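14. März 2019

Wieder bis nach acht in der Halle gewesen, wieder wegen der Zweiarmzelle. Ich schreibe das auf, solange ich noch weiß, in welcher Reihenfolge ich was angefasst habe, denn das Wartungsbuch im Regal nimmt ja nur noch Häkchen und keine Sätze mehr auf. Seit die Formulare von Tidska kommen, gibt es bei jedem Punkt ein Kästchen für »in Ordnung« und eins für »nicht in Ordnung«. Für »läuft, aber ich traue der Sache nicht« gibt es keins.

Das Problem ist dasselbe wie letzte Woche. Der rechte Arm fährt seine Referenz an, meldet sauber »bereit«, und wenn beide Greifer zur Übergabe in die Mitte kommen, steht er daneben. Mal einen Millimeter, mal 2. Der linke macht das nicht. In der Software sieht alles wunderbar aus, die Kurven liegen aufeinander, als hätte sie jemand mit dem Lineal gezogen. Plorneck heißt das Programm jetzt, vorher war es namenlos und hat genauso viel oder wenig gekonnt. Es zeigt mir an, wo der Arm zu sein glaubt. Wo er ist, muss ich selber nachsehen.

Angefangen habe ich unten, bei der Befestigung. Beide Sockel sitzen auf der schwarzen Schiene an der Vorderkante, und an der Schiene hat beim Umbau im Juni angeblich jemand alle Schrauben mit Drehmoment angezogen und mit Lack markiert. Markiert ja. Beim rechten Sockel ließ sich die hintere Schraube eine Vierteldrehung nachziehen, ohne dass ich mich anstrengen musste. Der Lackstrich lief dabei schön gerade über Kopf und Schiene, bis ich gedreht habe. Also wurde erst gestrichen und dann angezogen, oder gestrichen und gar nicht. Ich habe alle Striche am rechten Sockel abgekratzt, neu angezogen, neu markiert. Beim linken dann auch, der Vollständigkeit halber, da war alles fest.

Danach große Hoffnung, zehn Übergaben gefahren, acht gut, zwei daneben. Also war die Schraube ein Fehler, aber nicht der Fehler. Oder nicht der ganze.

Dann die Kabel. Die violetten Leitungen zu den Greifern sind mir seit dem ersten Tag ein Dorn im Auge. Sie laufen in weiten Bögen außen um die Ellbogen herum und hinunter zum Sockel, und in der Anleitung von Fahy steht dazu ein einziger Satz, nämlich dass auf »ausreichende Bewegungsreserve« zu achten sei. Was ausreichend ist, darf sich jeder selbst überlegen. Zu kurz, und der Stecker am Greifer bekommt bei jeder Streckung einen Zug ab. Zu lang, und die Schlaufe hängt irgendwann dort, wo der andere Arm hinwill. Ich habe den rechten Arm stromlos gemacht und von Hand durch alle Lagen geführt, ganz langsam, mit zwei Fingern an der Leitung. In der Streckung nach links, kurz vor der Übergabestelle, spürt man einen leichten Zug. Nichts Dramatisches. Aber ein leichter Zug an einem leichten Greifer ist eben auch eine Kraft, und der Regler muss dagegenhalten, und wenn der Regler dagegenhält und das Gelenk hat etwas Spiel, dann habe ich meinen Millimeter. Das ist jedenfalls meine Theorie von heute Abend. Letzte Woche hatte ich eine andere, die war auch schön.

Ich habe den Kabelbinder unten am Sockel aufgeschnitten und der Schlaufe eine Handbreit mehr gegeben. Klettband statt Kabelbinder, damit man beim nächsten Mal nicht mit dem Seitenschneider so dicht an der Isolierung hantieren muss. Neben der kleinen Platine am rechten Sockel leuchtet es rot, und ich weiß bis heute nicht, ob das etwas bedeutet. Auf dem Blatt von Fahy steht, die Anzeige sei »für den Betrieb ohne Belang«. Dann hätte man sie auch weglassen können. Ich habe mir angewöhnt, sie trotzdem anzuschauen, so wie man an einem alten Auto auf den Öldruck schaut, obwohl der Zeiger sich nie bewegt.

Nachmittags kam noch der Anruf von Cladico, ob wir die neue automatische Kalibrierung schon eingespielt hätten. Haben wir nicht. Der Mann am Telefon war freundlich und sehr überzeugt. Die Arme vermessen sich damit gegenseitig, sagt er, sie fahren sich in der Mitte an und rechnen den Versatz heraus, das Ganze dauert 16 Minuten und danach müsse man 500 Stunden nicht mehr daran denken. Ich habe gefragt, woher der eine Arm weiß, dass nicht er selbst der schiefe ist. Darauf kam eine längere Antwort, in der das Wort »Modell« mehrmals vorkam. Ich habe nichts gegen Modelle. Aber wenn am Sockel eine Schraube locker ist, rechnet mir das Verfahren die lockere Schraube in den Versatz hinein, und am nächsten Morgen steht der Arm wieder anders, und dann ist die Kalibrierung falsch und die Schraube immer noch locker. Das habe ich ihm auch gesagt, etwas kürzer. Er schickt mir Unterlagen.

Vielleicht bin ich ungerecht. Als die ersten Encoder mit Absolutwert kamen, habe ich auch gesagt, dass ich meiner Anreißnadel mehr glaube, und heute möchte ich keinen Antrieb mehr ohne haben. Aber mich stört, dass jede dieser Neuerungen mit dem Versprechen kommt, man müsse nicht mehr hinschauen. Bisher hat mir jede davon etwas Neues gegeben, wo ich zusätzlich hinschauen muss.

Nach dem Kabel dann noch einmal Probelauf. Auf dem Tisch habe ich alles so gelassen, wie es für die Übungsgriffe dasteht, das Tablett, das Tuch, das Buch und den übrigen Kram. Erst wollte ich leerräumen, aber die Abweichung soll sich ja unter den Bedingungen zeigen, unter denen sie stört. Die Arme in die Übergabelage gefahren, angehalten, und mit dem Fühlerblattsatz am Spalt gemessen. Dann zurück, wieder vor, wieder gemessen. Geschwindigkeit heruntergesetzt, weil ich mit der Hand in die Zelle muss und auf die Freigabe allein verlasse ich mich nicht, da ziehe ich lieber jedes Mal den Stecker der Leistungsversorgung. Das dauert, und es ist langweilig.

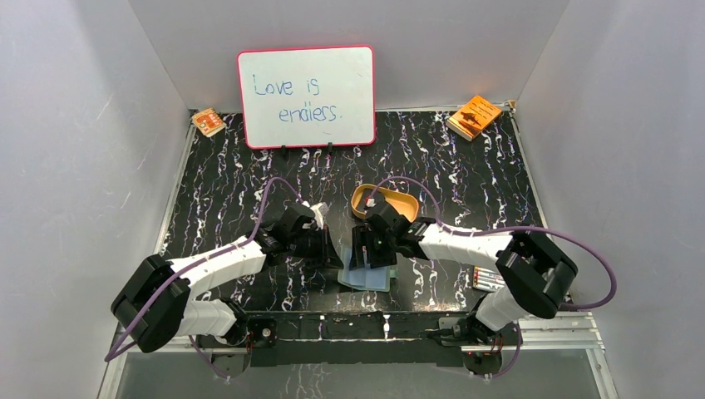 Beide Arme in der Mitte, Greifer gegen Greifer, darunter das hellblaue Tuch. Am rechten Greifer leuchtet es grün.

Das Grün am Greifer heißt nach dem Blatt »Verbindung steht«. Es heißt nicht, dass die Finger dort sind, wo sie hingehören, auch wenn man das nach einem langen Tag gern so lesen würde. Ich hatte beim ersten Einrichten tatsächlich eine Stunde verloren, weil ich dachte, grün sei grün.

Ergebnis nach der Kabelgeschichte: zwanzigmal angefahren, einmal daneben, und dieses eine Mal war es weniger als vorher. Besser also. Aber einmal in zwanzig ist mir für eine Übergabe zu viel, und ich kann nicht ausschließen, dass es einfach ein guter Abend war. Warm gefahren war der Arm zu dem Zeitpunkt auch, das verändert das Spiel im Ellbogen. Man müsste es morgens kalt wiederholen, bevor irgendwer die Zelle anfasst. Das mache ich morgen. Ich nehme mir vor, 200 Anfahrten durchlaufen zu lassen und an der Messuhr mitzuschreiben, mit Bleistift, und das dann neben die Kurven aus Plorneck zu legen. Wenn die beiden sich einig sind, sage ich nichts mehr gegen das Programm, jedenfalls bis Ostern.

Was mir noch Sorgen macht, ist der Ellbogen selbst. Wenn ich den Unterarm rechts festhalte und sachte hin und her drücke, ist da ein ganz kleines Klacken, mehr zu fühlen als zu hören. Links fühle ich nichts. Es kann das Lager sein, es kann die Klemmung der Abtriebswelle sein. Ich möchte das Gehäuse nicht aufmachen, bevor ich die Zahlen von morgen habe, denn wenn es einmal offen ist, muss sowieso alles neu eingestellt werden, und dann weiß ich nie, was es war. Gerade das ist ja das Elend bei der Fehlersuche, dass man vor lauter Reparieren den Fehler verliert. Ein Ersatzlager liegt in der Schublade, noch in der Tüte. Die Klemmschrauben müsste ich bestellen, und bei Fahy heißt das, man bestellt den ganzen Satz, samt Teilen, die an unserer Ausführung gar nicht verbaut sind.

Ins Formular habe ich am Ende bei »Befestigung Sockel« ein »nicht in Ordnung« gekreuzt und gleich daneben »in Ordnung«, mit Uhrzeit. Das wird wieder eine Rückfrage geben. Die Auswertung verträgt keine zwei Kreuze in einer Zeile. Auf die Rückseite habe ich geschrieben, was ich nachgezogen habe und wie weit, und dass die Lackstriche vorher nichts getaugt haben. Die Rückseite wird nicht eingescannt, das weiß ich, aber wer das Blatt in die Hand nimmt, findet es.

Für morgen früh: Messuhr und Magnetfuß aus dem Messraum holen, Zelle kalt lassen, Klettband noch einmal prüfen, ob es über Nacht nachgegeben hat. Unterlagen von Cladico lesen, falls sie da sind. Bleistift spitzen. Und den Seitenschneider suchen, den habe ich vorhin irgendwo hinter der Zelle abgelegt.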